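Week 11 handout: Reading a lease before you sign it

Housing and Money Basics, Stevmont Evening Program

Okay, so last time we got through budgets and I promised you we'd get to leases, and then we ran out of time talking about cell phone plans (my fault, I got going). These notes cover what I said in class plus a few bits I skipped. Bring them with you next week, along with the Genness Apartments sample lease. Write all over it, please!

First, who is on the lease

Look at the top of page one. You want the full legal name of the landlord or the company, and an address where you can send them mail. Not a first name and a phone number. If you ever have to ask for your deposit back in writing, that address is where your letter goes, and I've had students spend weeks hunting for one.

Everyone over 18 who lives there usually has to sign. Now find the words "jointly and severally." They look harmless. What they mean is that if your roommate moves out in the middle of the night, the landlord can ask you for the whole rent, the entire thing, and it's up to you to chase your roommate. I signed one of these at 22 without reading it and paid double rent for 3 months, so yes, I have feelings about this phrase.

The term, and how it ends

People read the start date and forget the end date. Then they forget the part after the end date, where the trouble lives. Some leases turn into month-to-month when they run out. Others renew for a whole year unless you give notice, and the notice can be due a good while before you'd ever think of it. In our sample the lease is up at the end of December and notice is due in October. Put that on your calendar the day you sign.

Notice means written notice. Telling the guy in the office while you pick up a package doesn't count (I don't care how nice he is). Keep a copy and write the date on it.

Rent, late fees and the small stuff

Find these in the sample and circle them:

The day rent is due, and the day it's late. These are often different days.
The late fee. Ours is $85 flat, and it's in paragraph 13, nowhere near the paragraph about rent.
How you're allowed to pay. Some places charge extra for paying by card.
Who pays for water, trash, heat and parking.

Then add it all up. A cheaper apartment with nothing included can cost you more than the pricier one across the street on Gaete Avenue, and we did that math in class with the two listings. If you missed it, borrow somebody's worksheet - it's the yellow one.

The deposit

Rules on deposits change from state to state, so look yours up before you argue with anybody. What's the same everywhere is that proof helps. On move-in day, before a single box comes in, walk through with your phone and take pictures of every wall, every floor, inside the oven, inside the closets. Email them to yourself so there's a date on them. Fill out the move-in checklist, even the boring parts, and get it signed. 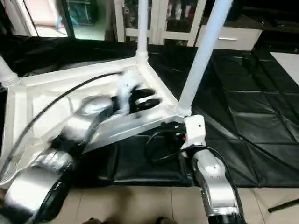
Notes by your instructor, Housing and Money Basics
Posted Apr 18, 2019

Repairs and getting in the door

Two paragraphs to compare here. One says what the landlord fixes and how you're supposed to ask. The other says when they can come into your home. Look for how much warning you get, and look for the word "emergency," which should let them in for a burst pipe and not for a quick look around.

Ask for repairs in writing too. A text is fine if the lease says texts are fine. Please don't just stop paying rent because the heater's broken, even if your cousin did it and it worked out great for her. In a lot of places there's a process for that, and skipping it can get you evicted.

For next week

Read the Genness sample all the way through, and mark anything you don't understand. I mean anything, there are a couple of sentences in there I had to read over and over myself. Try the Fundik worksheet, both sides. We'll start with subletting and pets, and I'll bring the yellow sheets for anyone who still needs one.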